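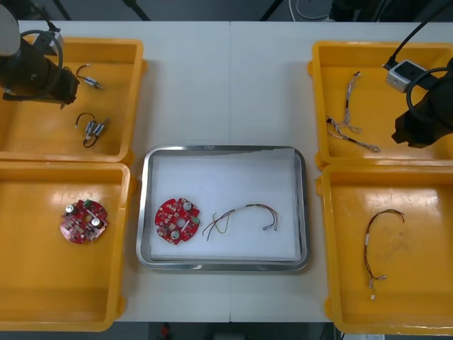

Pingate is a small evening school in Twal where adults learn to repair pinball machines and other coin-operated games. We teach the whole job, from taking the glass off safely to reading a schematic to getting a cabinet down a flight of stairs. Most people come to us with one machine of their own that has stopped working, and many have never held a soldering iron. The first class deals mainly with keeping track of things. A game comes apart into a lot of small pieces, and a white table with yellow bins on it and a steel tray between them will save a beginner more grief than any meter. After that we get to electricity.

How the school started

Zaid Aoun ran a vending and games route for a long time, placing machines in bars, laundromats and bowling alleys. When he sold the route he kept the games he liked, and people who had them at home kept calling him for help. He fixed what he could over the phone. After a while he was giving the same explanation several nights a week, so he rented the back half of a former flooring store on Fliser Street and put a notice up at the hardware store.

Our first class met on July 11, 2020, with the loading door open and four students spread out across the floor. Two of them still come in. One of them, Judit Orbán, now teaches the beginner course and keeps the schedule, and if you call the school she is probably the person who will pick up.

We took over the front half of the building later on. The front room has the playable games, and the back is the shop. There is a ramp at the side door on the parking lot side, put in for moving machines, and it works just as well for wheelchairs and strollers.

What we teach

Beginner Course. One evening a week, starting each September and again in the winter. No experience needed. Students learn to clean and wax a playfield, replace rubber rings and lamps, adjust leaf switches, rebuild a flipper and use a multimeter. We cover safety first and come back to it often. A game that is unplugged can still hold a charge, and parts of it run on line voltage when it is plugged in. Students do not work inside a powered game until an instructor has signed them off.

Electromechanical Games. These are the older machines with relays, steppers and score reels. The class is taught by Gert Shabalala, who repaired telephone exchange equipment before she retired. It moves slowly. You will spend one full session on a single score reel, and another one cleaning contacts. Bring reading glasses if you use them.

Solid State Games. This one covers boards, power supplies, connectors and switch matrix problems. Saulius Stankevičius teaches it and asks that you take the beginner course first or show him a solder joint he approves of. Bad connectors cause a large share of the faults we see, so expect to crimp a lot of pins.

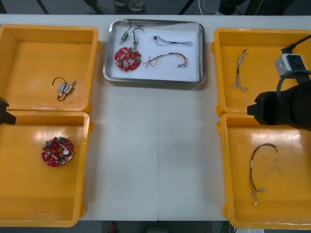 A round red circuit board in one of the orange trays.

Cabinet and Artwork. Issa Qaisi is a furniture restorer during the day. His course covers loose joints, split corners, swollen particle board, stripping, stenciling and decals. It is the only course where you do not need to know anything about electricity. The room smells of glue and paint, so we run it in the warmer months with the doors open.

Moving Day. A single afternoon session on folding down a backbox, fitting legs, strapping a game to a hand truck and loading it in a van. We added it after a student dropped a game in his own driveway. Wear closed shoes.

How classes work

Classes are kept small enough that every student has bench space and an instructor can see what everyone is doing. You do not need to own a game to enroll. We have shop machines for practice, most of them donated, and they get broken and fixed many times over in the course of a year.

If you do own a game, you can bring it in during the second half of the beginner course. Please call first. Floor space is tight and we can only hold a few at once. Leave the legs on if it will fit in your vehicle that way, and take them off if it won't. Take the balls out before you move it. Every term one or two games arrive with the balls rolling around in the cabinet, and they chip paint and break lamps.

We do not give grades. At the end of each course the instructor goes over your work with you and writes down what you can do without help and what you should practice. Some students take the same course twice, and there is a reduced rate for that.

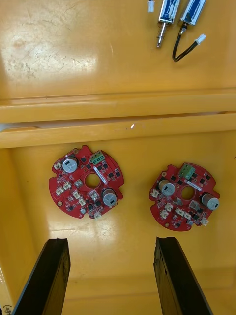
Circuit boards and small push-pull solenoids in a divided yellow bin.

Open Shop

On Thursday evenings the back room is open to anyone who has finished the beginner course. There is an instructor on hand but no lesson. People work on their own projects, help each other carry things and use the tools. The drill press and the bench grinder need a separate sign-off, which takes a few minutes.

We keep common parts at the counter at close to what we pay for them – fuses, lamps, rubber, coil sleeves, connector pins. For anything unusual you will have to order it yourself, and we will tell you where we would look. We do not sell games. People ask us what a machine is worth, and our answer is generally that it depends on who wants it and whether they have to carry it up any stairs.

The parts wall

The long wall in the back room holds salvaged parts, sorted and labeled. Gert started it with what was left of her own stock, and it grew when an amusement supplier called Grimo closed and let us take away whatever we could load in 2 days. We filled a van 4 times. There were coils, transformers, door locks, bags of leaf switches and a crate of service manuals, some with coffee rings and handwritten notes in them from whoever had used them last. Those notes have solved several problems for us.

Sorting the Grimo load took most of a winter. Students from that year did a good part of it on Thursday nights, and the labels are in a lot of different handwriting. If you find something in the wrong drawer, put it in the basket on the counter and someone who knows the wall will move it.

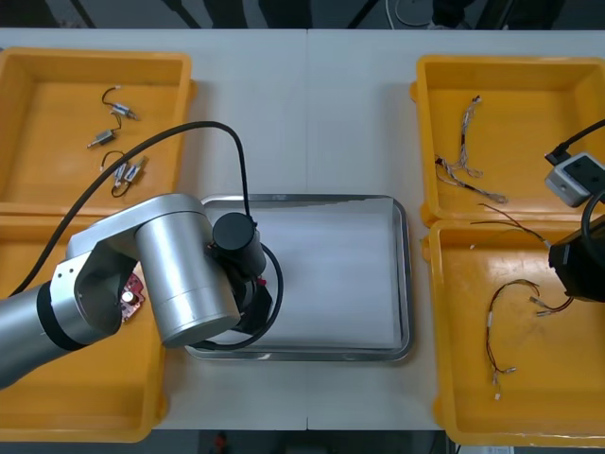 Three small DC motors, with their black and red leads, in a yellow tray.

The front room

The games in the front room are free to play for students and their families before class and during Open Shop. A few times a year we open it to the public for an evening and charge at the door. The money goes toward rent and rubber. We rotate the games, so one you liked in the spring may be on its side in the back by fall.

Kids are welcome in the front room with an adult. There are two step stools by the window. Please put drinks on the shelf along the wall and keep them off the glass.

If a game has a card on it saying it is out of order, leave it alone even if it lights up. If one breaks while you are playing, write down what it did on the pad by the door. "Left flipper weak after a long game" is useful to us. "Broken" is less useful, but we would still like to have it.

Who we are

Zaid Aoun, founder. Zaid handles the building, the machine donations and the moving class. He still does house calls for former students when his back allows it.

Judit Orbán, beginner course and scheduling. Judit came in with a game inherited from her uncle and had it running by the end of her first term. She works mornings as a school librarian and returns calls in the afternoon.

Gert Shabalala, electromechanical games. Gert also looks after the parts wall and the manuals.

Saulius Stankevičius, solid state games. Saulius writes the handouts for all the courses. Students may copy them for their own use.

Issa Qaisi, cabinet and artwork. Issa cut most of the stencils we have, and he will lend them out if you ask.

Fees and enrollment

The beginner course is $200, including handouts and the materials used in class. The moving session is $60. Other course fees vary with materials and are listed on the schedule page. You can pay in two parts if that is easier. If you have to drop out before the second meeting we refund the fee in full. After that we will hold your place for a later term.

Fall enrollment opens in the summer and the beginner course usually fills first. If it is full, ask Judit to put you on the waiting list – people do change their plans, and she works down the list in order.

Donating a machine

We take games in any condition, including incomplete ones. We can pick up within Twal and the towns close by. Tell us if there are stairs, how many turns they have, and whether the game has been stored anywhere damp. Keys are helpful but we can manage without them.

Finding us

We are on Fliser Street in the building with the green awning. Parking is in the lot on the side, and the side door is the one to use in the evening. The front door is locked except on public nights, and we can't hear knocking from the back room.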